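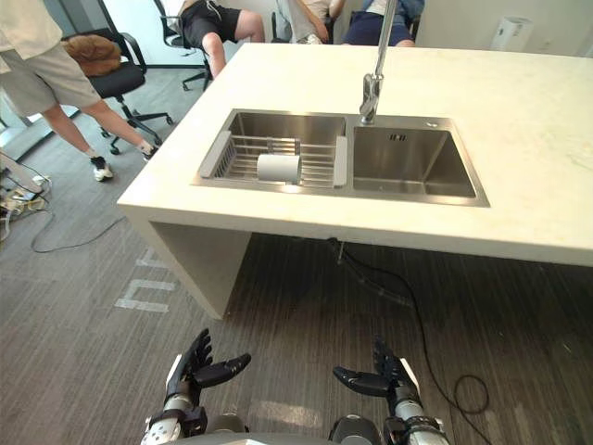
Island, sink side. Rack across the left basin, right basin clear.

Nov 22, 2018

Lockwood kitchen, island + sink. Written in a rush, will tidy up later (won't).

Got in before Kelly. Cleared the island first, wiped it end to end with the plain soap mix. The Flesthorpe spray leaves a film on the matte top and you only see it when you get down low and look across. Denise wants it off the shelf altogether. I agree but there's still most of a case of it, so maybe floors? Ask.

Gray veining on the top hides crumbs really well. Twice I thought it was clean and it wasn't. Run a flat hand over it, don't trust your eyes.

Sink. Both basins scrubbed, along the grain, soft side of the sponge. Somebody has been using the green side, there are little swirls if you know where to look. PLEASE use the soft side. Put a note up over the last sink, it fell off, nobody put it back incl. me.

Overflow slot in the right basin - did that with the old toothbrush. Worse than expected. Going on the weekly list, under faucet base. Same toothbrush for both, then throw it out.

Drain button on the rim: sticky. Goes down fine, slow coming back up. Dennis thinks it's dried soap in the collar. Pulled the cap, rinsed, put back, better but not right. Leaving it for Declan, he did the one at Wunonlow and has the little tool. Don't force it in the meantime.

Rack. So the question from last time was left basin or right basin and I've gone back to left. Reasons for the record as this keeps coming up:

Right one is bigger, and you want the big one for the stock pots and the sheet pans. With the rack on the right we were washing sheet pans at an angle in the small side and getting water all over the floor.

Drips go straight down in the left and you don't have to move anything to run the faucet.

Against: if you're left handed you cross over yourself. Venla is left handed and says she's used to it. She also says she'd rather have the rack on the counter with a mat. Tried that in the old room and the mat stank inside a week. No.

Gray end caps on the rack want checking now and then. They work loose and then the bare wire sits on the rim and scratches. Pushed both on hard this morning. If one goes missing tell me, don't just carry on, spares are in the drawer with the tape.

Nothing heavy in the rack!! It's for light stuff, cups, lids, the small boards. Kelly found the iron pan in it last month and one of the wires has a bend I can't get out.

Break, then stores.

Stores took longer than it should have. Counted the wipe packs for Denise as she has to do the Tranomside order before the end of the day. 1,988 sheets left if you go by what's printed on the packs and leave out the opened one. Sounds like a lot. We went thru more than 3 packs in the last stretch so it isn't. Told her to order the same again and not the scented kind.

Also need:
dish soap, the clear one
toothbrushes, cheap
sponges, with NO green side if they exist
5 drying cloths, the flat weave. The fluffy ones shed
washers for the faucet, Declan to say what size

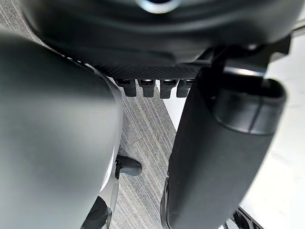
After lunch did the timing again, wash and put away, same set of dishes as before. Lids first, then cups, then boards, then whatever's big. Kelly washing, me drying. Then swapped. She is faster than me at everything apart from the boards. No idea why boards. I think she dries both faces fully and I do one face and stand it up, so possibly mine aren't really done. Do it her way next time and compare fairly.

Order matters more than I thought. If the boards go in early they take up all the slots and then you're stacking cups on cups. Big things last, straight to the cloth, never into the rack at all.

Bottleneck is putting away, not washing. Cups live too far from the sink. It's a walk all the way around the island each time and you end up carrying too many to save the trip. Suggested to Dennis that cups swap with the mixing bowls. Bowls get used at the far side anyhow. He's not against it, wants to see the shelf heights first as the bowls nest tall. Will measure tomorrow, or get Venla to.

Space under the island - agreed we keep it open. There was talk of bins there, or a crate for the cloths. Had a crate there for a while at Wunonlow and everyone kicked it. Also the floor is dark and you can't see a spill once there's stuff in the way. Keep it open, sweep right through to the far side, done.

Faucet: lever is good. Chrome shows every finger mark, dry it off with a cloth after and it's fine. Do not use vinegar on it, Denise had a bad time with that on the last one and the finish went cloudy at the base. Hot water and a cloth. Neck is tall enough for the stock pot with the pot sitting flat in the basin, which the old one wasn't, and that alone is worth it.

Splash though. Full flow into the big basin throws water onto the front edge and it runs down the apron. Half flow is plenty. Marked half on my own mental map of the lever, suppose we coud put a dot of tape on.

Small things:
cloth hook still not up. 2 people have now said they'd do it
the corner by the end panel needs a proper scrub, scuff marks from shoes I think
label the soap bottles. Same bottle for dish and hand is asking for truoble
Kelly's mug is not part of the test set, stop timing it

For December: whole thing again with the cups moved, same dishes, same order, Kelly's drying method. Declan on the drain button before then. Venla wants a turn at washing with the rack over the other side, just to settle it. Fine by me as long as it goes back to left after.

Denise has the order list. Lights off, cloths in the wash, key back with Dennis.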